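Reading a knob angle from two cameras: wrist view and head view disagree

Tanholm_k
We're writing a perception node for a bench setup with two arms. The target is a modular task board with sliders, four push buttons, toggle switches, a row of patch cables and a rotary selector with printed numbers around it. The planner needs to know which number the selector points at before it decides what to do next.

The node takes the head camera and a wrist camera, finds the bright green outline of the pointer in each, fits a line through the long axis, and converts it to an angle in the board frame. Head camera alone is fine. The trouble starts when the gripper is working down below the level of the board and the panel shows up tilted in a corner of the wrist view.
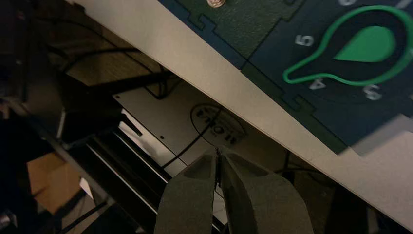

In cases like this the wrist estimate comes back with high confidence and the wrong number. The fused result then flips between two positions and the planner replans every cycle. I have 2,000 saved frames from the wrist and went through 80 of the bad ones by hand. The green mask is good in every one I checked. The angle in the image looks right too. Only the final number is wrong.

Hand-eye calibration was redone in September and the reprojection error is low. I'm using the arm's joint state for the wrist pose and a fixed transform for the head. Is this a fusion weighting problem or something earlier?

Zaid Darwish
It's earlier. If the mask is good and the image angle is good, the error is in the conversion, so leave the weights alone for now.

Two things to check, in this order.

First, timestamps. You take the wrist pose from the joint state, but which one? If your node grabs the latest message when the image callback runs, the pose is newer than the image by the whole camera delay. With a fixed head camera you would never see it. With a wrist that is turning, it goes straight into your angle. Keep a short buffer of joint states and interpolate to the image stamp. Then replay your saved frames and split them by wrist speed. If the errors all sit in the fast group, you have found it.

Second, how you get to the board frame. A lot of people take the 2D angle and subtract the camera roll. That only works when the camera looks straight at the panel. At a steep tilt you have to intersect the viewing rays with the panel plane and measure the angle there. Take two points on the pointer axis, the tip and the center of the round end, cast both to the plane, then use atan2 on the difference.

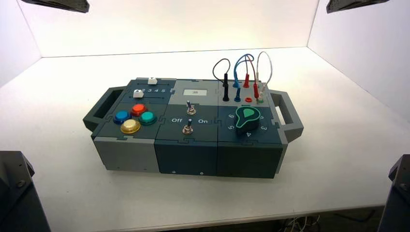 The head view is a decent reference for this. The positions are spread widely around the knob, so a small angle error there still rounds to the same number. I would treat it as ground truth and plot wrist minus head against the tilt of the panel normal. A flat line with scatter points to timing. A curve that grows with tilt points to the projection.

Also add a gate. If the panel normal is too far off the camera axis, or the mask touches the image border, have the wrist report no reading at all. A missing value is easier on the planner than a confident wrong one.

sekier_dev
just raise the threshold on the wrist confidence, worked for me

Heltstead
Raising the threshold won't help if the bad readings come in with high confidence, as the original post says.

One thing to add to Zaid's answer — put hysteresis on the output no matter what you find. We hold the last position until 4 readings in a row agree on a new one. The planner should not start over because one cycle was off. In our setup the replanning cost more time than the perception fault did.

Check the sign of your pointer axis as well. A line fit has no direction, so it can come back 180 degrees out. Use the tip of the teardrop to break the tie.

Tanholm_k
It was mostly the projection. I was subtracting roll, as Zaid guessed. With the plane intersection the curve against tilt is gone. There was a small timing error on top and the joint state buffer took care of it. I still get a sign flip now and then when part of the pointer is out of view, so the border check is going in next.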